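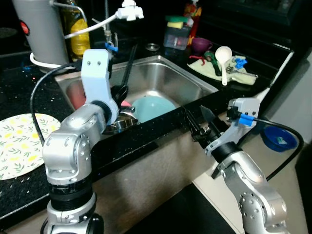

市議選の公開討論会、行った人いる?

1: minato_no_neko
火曜の夜、Brasamcombeの市議会補選の討論会を見てきました。こっちに住んで長いけど、生で見るのは初めて。候補者は4人、一番拍手をもらってたのはSiiri Eglītisさんだったと思います。
で、気になったのがPovilas Ramanauskasさん。会場では「旧市街のバス路線は必ず残す」って言い切ってたのに、翌朝の地元ラジオだと「路線の見直しは避けられない」になってて、え、昨日と違うじゃん!って朝ごはん食べながら声が出ました。聞いてた人います?

2: パン屋の二階
ラジオ聞きました。ただ「見直し」って廃止とは限らないですよね。本数とか経路の話をしてたように私には聞こえたけど。

3: minato_no_neko
>>2
うーん、でも討論会では「今のまま残す」って言ってたんですよ。「今のまま」って。メモ取ってたので間違いないです。

4: kawakami
政治家のバスの約束なんて前の選挙でも聞いたよ。あのときは3番の路線だったかな。結局、日曜の便がなくなってうちの母は教会に行けなくなった。

5: Rimkutė通り住人
今回の補選、前回は2,769票で決まったんだっけ? バスを使う年寄りの票だけでひっくり返るから、みんな会場ではいい顔するんですよ。私はOna Dambrauskienėさんに入れるつもり。最初から「お金がないので減らします」って言ってたし。

6: パン屋の二階
>>5
正直なのはいいけど、減らすって言ってる人に入れるの?(笑)
うちは下の子がバス通学なので、それは無理だなあ。

7: Rimkutė通り住人
>>6
後から減らされるよりは先に言ってくれるほうがマシです。そこは考え方の違いということで。

8: toorisugari
討論会の司会って誰でした? 去年はFriederike Krögerさんで、時間を過ぎるとすぐ切ってくれて気持ちよかった。

9: minato_no_neko
>>8
今年もKrögerさんでした! Zacharopoulosさんが駐車場の話を延々としてたら、途中でマイク切られてました。あれは会場ちょっと沸いた。

10: kawakami
Zacharopoulosは駐車場の話しかしないからな。でもNidov広場の料金の件は彼の言うとおりだと思う。住民まで払わされるのはおかしい。

11: 匿名の有権者
1さんに聞きたいんですが、メモって全文ですか? 一言だけ抜き出して「言うことが変わった」と広めるのは、選挙前だしちょっとどうかと。私はRamanauskasさんを応援してるので余計にそう思うのかもしれないけど。

12: minato_no_neko
>>11
全文ではないです、そこはすみません。書けたのはバスのところと学校給食のところだけ。質問は「旧市街の路線を維持しますか」で、答えが「今のまま必ず残します」でした。前後に条件は付けてなかったと思うけど、聞き逃した可能性はあります。

13: 匿名の有権者
>>12
ありがとうございます。事務所にメールで聞いてみますね。返事が来たらここに貼ります。

14: toorisugari
署名のほうはどうなってるんでしょう。路線存続の署名、2,000筆集まったら議会で取り上げるって話でしたよね。

15: パン屋の二階
>>14
まだ集めてますよ。締め切りは8月で、うちの店にも用紙を置いてます。Flistoの掲示板から印刷もできるけど、家族でも署名は一人ずつ自筆で、住所は番地まで書いてください。番地なしで戻ってきたのがけっこうあるので。

16: kawakami
母の分ももらいに行く。昼過ぎでも開いてる?

17: パン屋の二階
>>16
夕方まで開いてます。用紙はレジの横です。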